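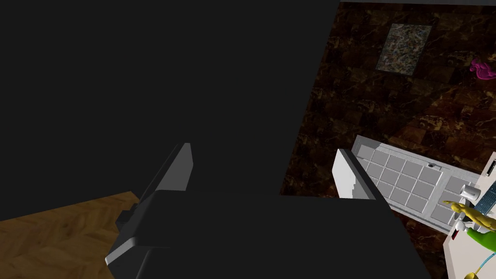

Dark on the left, patterned floor on the right.

The night ferry to Dollidport leaves at 5, which is a funny hour to call night, but in winter it's already black out by then and the whole town of Tallesen comes down to wave. I had my ticket in my glove and a cheese roll in each pocket. I had never been on a ship in my life!

My aunt had told me to go straight to the top deck, so I did, up all 84 steps, and oh, the wind up there! It got in my sleeves and blew my scarf out like a flag. Behind us the lights of Tallesen slid together until they were one long yellow smear, and then a gold thread, and then I had to guess.

A woman next to me was peeling an orange. She'd made the crossing 388 times, she said, and she still came up for the first hour. She wrote each trip in a little green book. I asked which was best and she flipped through it, very serious, and said number 12, the whales, though number 200 had a brass band on board.

She gave me half the orange. I gave her a cheese roll. We ate with our backs against the funnel, where it's lovely and warm, and she showed me how to find the Brislow light, two short and one long, way out on its rock.

"Count between them," she said, so I did, out loud, until I was laughing too hard to keep going.

My cabin was number 510 and I hardly used it. I slept an hour, maybe, in my boots, and ran back up before sunrise with my hair all over the place. She was already at the rail with the green book open, holding out a pencil.

"You write this one," she said.

So I put down the orange, and the wind, and the light at Brislow, and I spelled Dollidport wrong.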